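Community Help > Sport and Fitness > Table Tennis

How do I stop losing the deciding game?

Asked by Yanti Chong

I play in the second division of the Plestdale evening league and I've got a problem that's driving me mad. I start really well, usually go two games up, and then it all falls apart in the fifth. This season I've gone to a decider 13 times and won two of them. Two!

It isn't fitness, I don't think. I run most mornings and I'm not out of breath. It's more that my serve goes short and safe, I stop attacking off the backhand, and before I know it I'm 6-1 down and changing ends. Last month against Brakmont I had a 10-7 lead in the fifth and still lost it, to somebody I'd beaten easily back in the autumn.

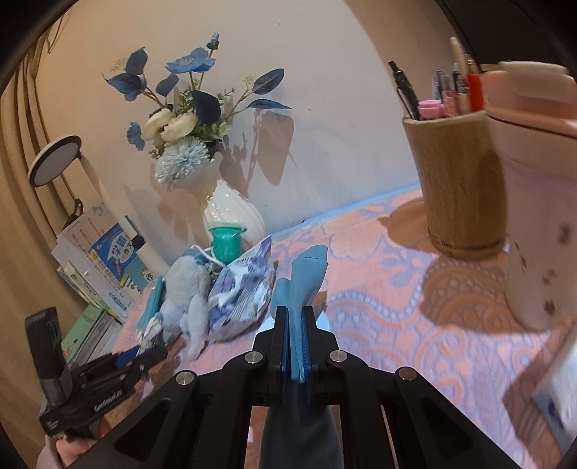
My club captain just says "be braver", which is no use to me at all. I've got the divisional singles in June and I'd love to get past the first round for once. Has anyone had this and sorted it? Should I be practising differently, or is there something I can do at the table?

3 answers

Mwajuma Mabula
I had exactly this for years, so you've got my sympathy! What helped me was changing what I practised. We used to finish club night with normal best-of-five matches, and I'd be home by half nine having played maybe one tight game all evening. Now my practice partner and I start every game at 8-8. You play loads of them in an hour and after a few weeks 8-8 just feels like a normal score.

The other thing is to pick your serve before you walk back to the table. I have two serves I use when it's close, one long and fast into the backhand and one heavy backspin to the middle, and I decide while I'm fetching the ball. If I decide while I'm standing there I always do the safe short one — sounds like you do as well.

Also, use your time-out. You get one per match and hardly anyone in our league takes it. At 10-7 up I'd leave it, but if they get it back to 10-9, take it straight away. Have a drink, pick your serve, go back.

Zahira Gunawan
new rubbers. I was on the same sheets for two seasons and couldn't get any spin by the end of a match, put fresh ones on and it was like a different bat. worth a try

Etelka Kozma
I agree with Mwajuma about the 8-8 games, but I'd look at the third and fourth games too. If you're regularly two up and then playing five, your opponent has worked something out and you've carried on doing the same thing. By the fifth they're used to your serve and you're the one guessing.

Try keeping something back. I've got a side-spin serve that isn't even very good, but I don't show it in the first two games, and it's usually worth a couple of cheap points later on. Ask a team-mate to watch game three and tell you where the other player is standing on your serve. Mine spotted that people were stepping round to use their forehand and I hadn't noticed at all.

Don't bother with the rubbers unless yours are properly worn.

Comment from Yanti Chong
Thanks all. Tried the 8-8 thing last night and lost nine in a row, then won four, so I'll keep going with it. Zahira, mine are only from January so I think they're fine!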